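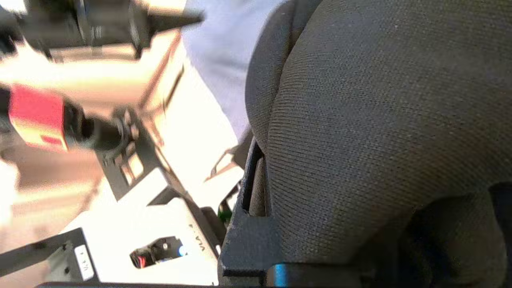 Leonilde Bastos wrote to me after my last mill report and said I had spent far too long on the gift shop and hardly a word on how cloth gets made, and that if I went to the Birnix open day I had better do it right and stand at the machines until somebody asked me to move along. So I did, Leonilde, and somebody did ask me to move along (twice, and very politely).

The Birnix Open Day, Nirnberg, 12/06/2026

Birnix is a knitting and finishing mill on the river side of Nirnberg, a long brick building with a sawtooth roof and a parking lot that was never meant for visitors. They open up once a year. Tickets were $2, and the money goes to the apprentices' tool fund. I took the early bus, got off a stop too soon, and walked the rest of the way past the old weigh station with a very nice couple from out of town who had come for the remnant sale and made no secret of it.

You start in the yarn store, and I could have stayed there all morning. It is cool and dim and it smells like a closet full of winter coats. The cones are stacked on racks right up to the roof beams, and our guide, a tall young man named on his badge only as "Knitting," explained that yarn has to rest before it goes on a machine, the same way dough does. If it comes straight off a cold truck it behaves badly. I had never thought of yarn as having moods, but there you are.

From there it's on to the knitting hall, where they hand you earplugs, and please do use them! The big circular machines make the fabric as a tube, dropping slowly down out of the needles, and you can crouch and look up inside while it turns. One of the older machines, a Nustar, was running at half speed so that we could see the stitches form. I counted on seeing something like my grandmother's hands going very fast, and it was much more like rain. Birnix has 48 of these machines and on a normal working day most of them are going. The roll we watched was due to come off at 300 feet, and we were all oddly eager to see it happen, but the tour moved on before it got there.

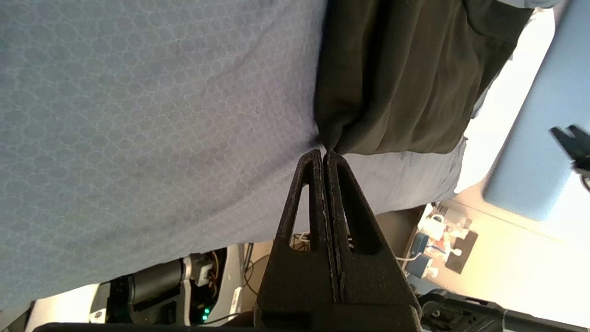
A woman near the back of our group asked why her T-shirts always twist around at the side seams after a few washes, and whether that was the knitting or the sewing, and you could feel everybody lean in, as we all own that T-shirt. Mostly the knitting, the guide said, or rather the yarn. It has twist in it, it wants to untwist, and the wash gives it permission. A good mill corrects for it in the finishing, and a mill in a hurry doesn't. He said you can check in the store: fold the shirt in half along the side seams and see whether the bottom edge still lines up.

That got us talking all the way across the yard to the dye house, which they call Saithong after the first foreman who ran it. It is hot in there and the floor is sloped, so wear real shoes. The recipes are kept in a card file as well as on the computer, and there are 963 cards in it, each with a little snip of cloth stapled to the corner. They let us look through a drawer. I lost a good quarter of an hour to the grays alone - some leaning green, some leaning brown, one that I would have called purple in any other company.
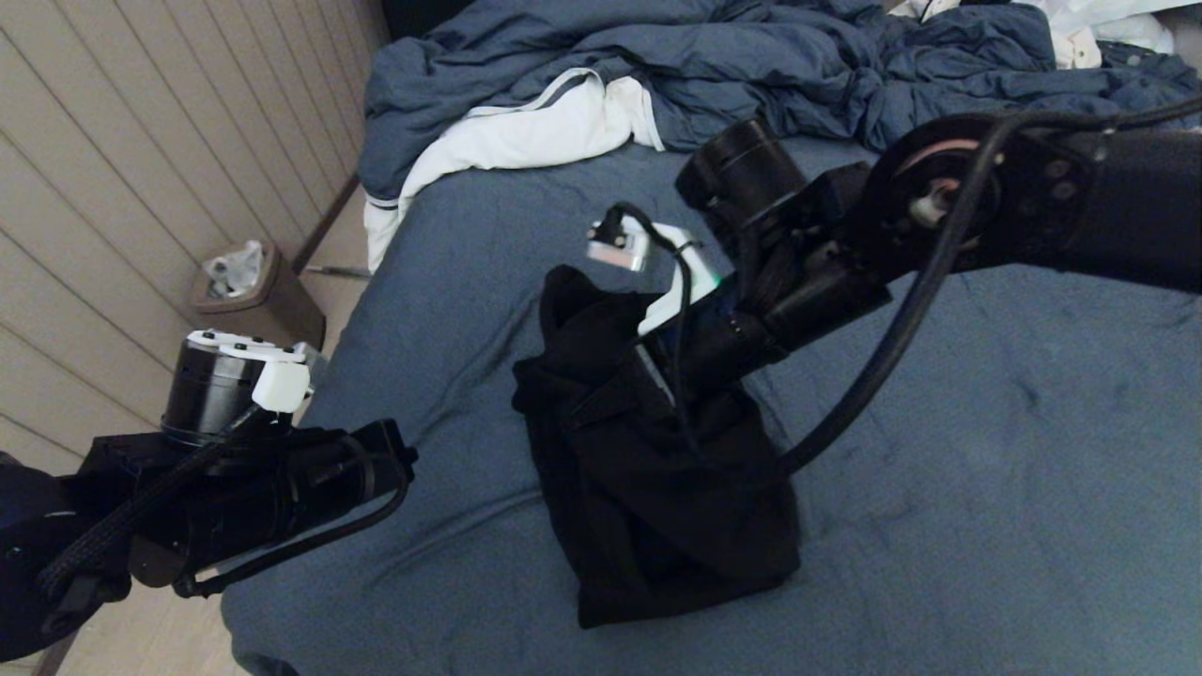 A black garment on a blue sheet.

Lunch was in the canteen, soup and bread and a very fair apple cake, and you share the long tables with the people who work there. I sat across from a mender. Her job is to go over the finished cloth with a needle and put right any dropped stitch before it is rolled, and she told me that black is the worst of all for it. You look and look and see only black, so she works mainly by feel, and by late afternoon in winter she saves the dark rolls for the next morning. She let me try on a practice piece. I found the hole, and then I made a larger one.

In the afternoon there was a hands-on table where you could pull and pinch samples and guess which way the knit ran. The trick is to tug it both ways and see which way gives more. After that, hold the cut edge and stretch it and watch which side it curls to. I got better at this than I expected and was a bit of a bore on the bus home.
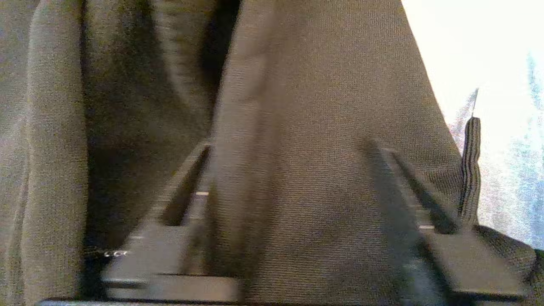
Gray knit, with the fine ribbing running across.

A few practical things if you are going next year. The stairs to the drawing office are steep and there is no other way up. The remnant sale opens at noon and the line forms well before that, so if remnants are what you want, do the tour afterward. Cash only at the sale, cards are fine in the canteen. The couple from the bus stop came away with a bag apiece and offered me a ride to the station, and I took it.

Birnix also runs a Saturday mending class starting in July. I have put my name down.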